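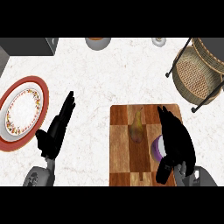 3.2 Building the kitchen in simulation

We built the real arms first, on a bench in the Kurcombe shared workshop, and only then got serious about the simulated pair. I'd do it the other way around next time! The virtual kitchen started out very plain, and our early policies did great in it and fell apart as soon as we added clutter. So we filled it up. The countertop in Figure 4 has veined marble, a checkerboard cutting board with a pear lying on it, and plates off to the left, with one gripper waiting over bare stone and the other already at the board. Those checkered squares gave our depth estimates a lot of trouble (more in Section 5), and we kept them in for exactly that reason.

Each layout ran for 200 episodes, and we threw out 12 of the layouts early on when the physics blew up.

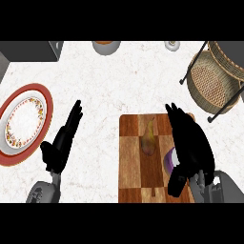

Figure 4. Two views of the Zosonon kitchen layout.

Occlusion was the part I lost the most evenings to. A top-down camera is cheap and easy to bolt over a home bench, but black grippers are big, and they hide the very thing you care about. The purple and white vegetable next to the pear is partly under the right gripper, and our first detector – trained on 2171 clean renders – kept losing objects covered like that. Adding 188 renders with the hands in the way helped more than any change we made to the network, and we used that mixed set for everything in Section 4.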